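## 布類の整理と折り方の統一について

12月に入り、当方の作業室で使用している布類の整理を行いましたので、その経過と現在の運用をここに記録いたします。個人のブログではありますが、同じような布の管理に悩んでおられる方から以前お問い合わせをいただいたこともあり、やや細かい点まで書き留めておくことにしました。

対象としたのは、机や棚の拭き取り、器の下敷き、包みなどに用いている無地の布です。購入の時期も店もまちまちで、Narnariの店頭で求めたものと、Adwoodの棚を設置した際に買い足したものが混在しておりました。引き出しには折り方の異なる布が重なり、一枚を取り出すと上の二、三枚が崩れるという状態が長く続いておりました。

### 色による区分

最初に決めたのは色の扱いです。従来は用途ごとに札を付けておりましたが、札は洗濯のたびに外す必要があり、付け直しを怠ることが多くありました。そこで札を廃止し、紫を机まわり、薄い緑を器まわりとして、色だけで判別することといたしました。

この区分については、Feng-yi Choiさんから「緑と紫を同じ山に置いてしまえば、結局は選り分けの手間が残る」とのご指摘を受けております。もっともなご意見です。ただ、洗い上がった布を最初から色別に置くことを徹底しようとすると、かえって作業が滞りました。現在は、折る前の布については色の混在を認め、折り終えた時点で分けるという手順に落ち着いております。

### 折る場所

折る作業は、茶色の木の机の上で行います。以前は膝の上や棚の縁で済ませておりましたが、布の角が定まらず、仕上がりの幅が毎回異なりました。机の上では、これから折る一枚を中央寄りに広げ、残りは隅に寄せておきます。 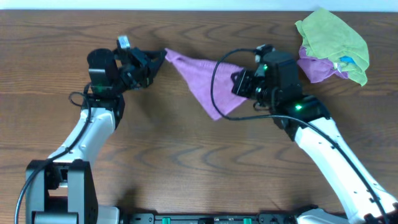 広げる際には、四隅のうち一つを先に決め、そこから辺を伸ばしてまいります。角に小さな折れや寄りが残っていると、二つ折りにした段階で厚みに差が生じ、重ねたときに傾きます。面倒でも角の寄りは最初に直しておくのがよいと考えております。斜めに置かれた布をそのまま折り始めることも避け、机の縁に辺を合わせてから手を付けます。

なお、木目を目安に辺を合わせる方法も試みましたが、当方の机は山形に重なる模様が強く、まっすぐな基準としては使いにくいものでした。Leonidas Koutsoukosさんのお宅のように素直な柾目の天板であれば、有効な方法かと存じます。

### 折り方

折り方は次のとおり統一いたしました。

1. 布を広げ、角の寄りを直す。
2. 手前から向こうへ二つに折る。
3. 左右を中央に向けて三つに折る。
4. 輪になった側を手前に向けて置く。

以前の四つ折りでは、引き出しの高さに対して布が平たく広がり、奥の布が見えませんでした。三つ折りとしたことで立てて収納できるようになり、目的の色をすぐに選べます。生地の薄い布は立てても倒れやすいため、端に仕切りを一枚入れております。仕切りにはSimoの厚紙箱を切ったものを充てました。見栄えはよくありませんが、用は足りています。

### 収納と点検

引き出しの幅の都合により、収める布は21枚を上限といたしました。それを超える分は棚の上段に移し、縁のほつれたものから順に入れ替えます。点検は毎週水曜日の夕方、折る作業と併せて15分の枠で行います。時間内に終わらない場合は翌週に回すこととし、無理に片付けることはいたしません。

洗濯の際は、紫の布を初回のみ単独で洗います。Felicidad Gatchalianさんより、濃い色の布を淡い布と一緒に洗って色が移ったとの経験談を伺い、その助言に従ったものです。二回目以降は緑の布と同じ籠に入れております。

### 今後の課題

縁の処理が異なる布については、まだ扱いを決めておりません。縁の厚いものは同じ折り方をしても幅が揃わず、立てた際に一枚だけ前へせり出します。別の引き出しに移す案と、下敷き専用とする案とを検討しております。

また、棚の上段に移した布の置き方にも改善の余地があります。現在は平積みとしているため、下の布が使われないまま残りがちです。次回の点検時に小さな籠を試し、結果は改めて本ブログに掲載いたします。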